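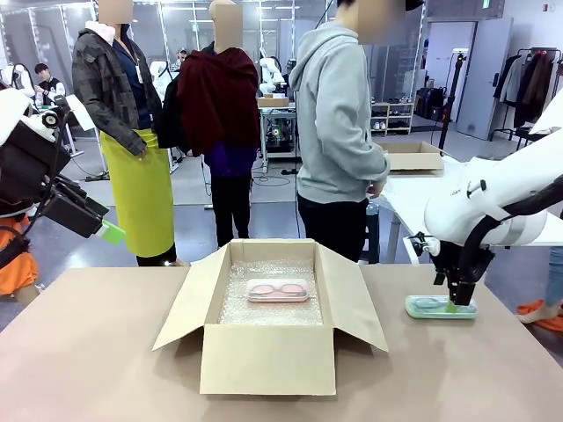

Pink-framed glasses in their open case, on bubble wrap, with a mint-green case on the tabletop beside the box.

The Follau Interval

The lens order for the Follau gauge station came through in April, five weeks after Vira Lytvynenko reported that she could no longer read the vernier at arm's length. The form had a field for cause. She wrote "age" and the form accepted it.

The station stood at 900 meters, on the north bank, where the river left the gorge and spread out over gravel. It had a stilling well, a float, a drum recorder with a paper chart, and a staff gauge bolted to the bridge pier for checking the other three. The office in Droltimberg had replaced the recorders at every other station on the river with pressure sensors. Follau was kept on paper as a reference. Twice a day, at 7 a.m. and 7 p.m., the observer read the staff, entered the value in the book, and marked the time on the chart with a short vertical stroke.

Lytvynenko had done this for eleven years. Her strokes were all the same height.

The discrepancy appeared in the second week of the month. The float read 2 millimeters higher than the staff in the morning and agreed with it at night. Two millimeters was inside tolerance, and she entered both values without remark. The next morning it was 3. The morning after that it was 5, and tolerance was 4.

She followed the procedure. She flushed the intake pipe with 100 liters of clean water and timed the recovery of the well, and the curve was normal. She lifted the float, weighed it, found no water in it and put it back. She checked the tape for stretch and the pulley for wear. She wound the clock. In the evening the two readings agreed, and in the morning they were 5 millimeters apart.

She telephoned the office. The duty hydrologist, a man called Aryee whom she knew only by voice, asked whether the staff had moved.

"It's bolted to a pier," she said.

"Has the pier moved?"

She leveled it from the benchmark on the church step, out and back, with a misclosure of less than a millimeter. The pier was where it had been in every survey since it was built. She repeated the run at dawn, in frost, with the tripod feet on boards. It gave the same result.

"Then it's the reading," Aryee said. "How are your eyes?"

She told him about the lenses. He said that explained it, and that he would flag the mornings as doubtful until they arrived. She said that doubtful was a category for instruments. He said he knew that, but the system had no other.

The glasses came up on the Domeso bus in a cardboard box. She signed for them, put them on, and walked down to the bridge with the old pair in her coat. It was ten to seven in the evening. The divisions on the staff were very sharp. She could see the brush marks in the black paint, and the wet line the last ripple had left. Float and staff agreed.

She slept in the chair and went down again at half past six, before it was properly light. She read the staff with the new pair and then with the old pair. The value was the same both times. She climbed to the hut and read the tape. It was 5 millimeters high.

At seven she made her stroke on the chart. She did not telephone. She sat on the step of the hut with the door open behind her, where she could hear the clock, and read the tape every ten minutes. The gap held until 8:40. Then it closed by a millimeter at a time, evenly, and at half past nine it was gone. The river had not changed stage by any amount she could measure.

In the book, under remarks, she wrote: "Well stands above river from before dawn to 9:30. Observer's sight corrected and tested. Intake clear. Benchmark holds. Cause not found." The column was narrow and the entry ran to four lines. She had never used more than one.

Aryee rang at noon to ask if the mornings could be taken off the doubtful list.

"Yes," she said. "Take them off."

"So it was the glasses."

"No," she said, and read him the entry. He was quiet for some time, and then asked her to read it again, slowly - he was writing it down.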